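Unit 6 - Wood finishes: grain, stain and sheen

Dark stains hide less than students expect. Pigment collects in open pores and in sanding scratches, so a surface stopped at a coarse grit shows every pass once color goes on. Sand with the grain, finish at 300 grit, and remove dust before opening the can.

Blotching comes from uneven absorption. Dense areas stay light and soft areas go nearly black. A thin washcoat narrows the difference - test it on an offcut of the same board first.

Wipe stain on with the grain and take off the excess after 9 minutes. Sheen is set by the topcoat. Flatting agents scatter light, and they settle, so stir the can from the bottom and do not shake it.

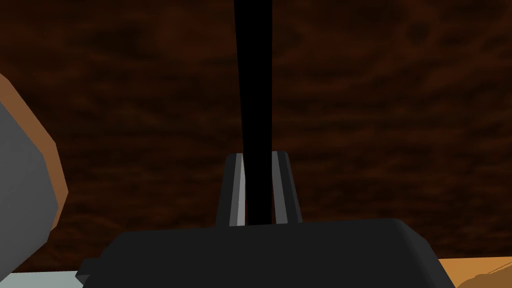 Pluvemar, February

Dark brown wood with mottled grain, low contrast. Compare the lighter reddish-brown bands with the near-black patches when you fill in the tone column of the worksheet.

Reading for next unit: Flanik handout 604, sections on shellac and oil. Bring two stained offcuts, labeled on the back.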